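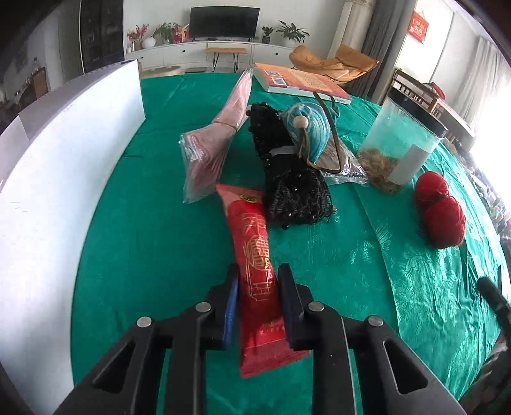
How to Wash, Press and Store a Shiny Tablecloth

2 min read

I own far too many tablecloths. The oldest one came from a church sale in Purcombe in 1995 and it still goes on the table every May, so I must be doing something right (or it's indestructible, which is possible!). Cotton ones you can pretty much throw in with the towels. The shiny kind with a woven pattern needs a bit more thought, and I ruined one before I worked out how to treat them.

Start with the label. If it says dry clean only, believe it, especially if the cloth belongs to someone else. If there's no label, find a corner that hangs down where guests won't look, dab it with a wet white rag, and leave it until it dries. Any color on the rag means you should stop right there and take it to the cleaners. A stiff ring where the water was means the same thing.

Next, shake the cloth outside. I skipped this once and washed a whole cookie into the hem. Then go over it in daylight and put a safety pin next to every stain, a little to one side so you aren't poking holes in the shiny part. Once the whole thing is wet you will never find them again.

Grease gets a drop of plain dish soap, worked in with a fingertip. Let it sit while you have a coffee. Tea and fruit juice get cold water from the back of the fabric so you push the stain out the way it came in. Candle wax goes in the freezer, cloth and all, and then you can crack most of it off with a spoon. Please don't scrub! Shiny fabric gets its looks from long threads lying on the surface, and once you rough those up you have a dull patch forever.

For the wash itself I use cold water, the delicate cycle, and half the soap I think I need. Fold the cloth loosely and put it in a mesh bag, or an old pillowcase tied at the top. Nothing with zippers goes in with it. Skip the fast spin if your machine lets you – that's where the really stubborn wrinkles get made. Then hang it over a shower rail with a towel underneath, and pull the edges straight with your hands while it's still damp.

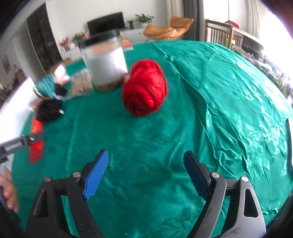

Pressing is the part people dread, and it's really not so bad if you do it face down. Set the iron to its lowest heat, put a thin cotton dish towel between the iron and the fabric, and press and lift instead of sliding. I finish with a steamer once the cloth is on the table (mine is an Alen, nothing fancy) and look for what I missed. A long crease like the branching one on the right half of this green cloth is worth chasing, and you can get at it right where it lies. Check from a couple of sides of the table, too. The light on that same side turns the leaf pattern pale turquoise and almost white, and glare like that can make it hard to tell wrinkle from shine.

Keep the steamer head a couple of inches off the fabric and keep it moving. If it spits, aim it into the sink until it settles down. Give the cloth time to cool before you put out plates.

When the party's over, don't fold it back into a tidy square. Roll it around a cardboard tube – the ones gift wrap comes on work fine – with the shiny side in and a sheet of tissue against the cardboard. No tube? Hang it over a padded hanger and shift it every 2 months so the fold doesn't settle in one place.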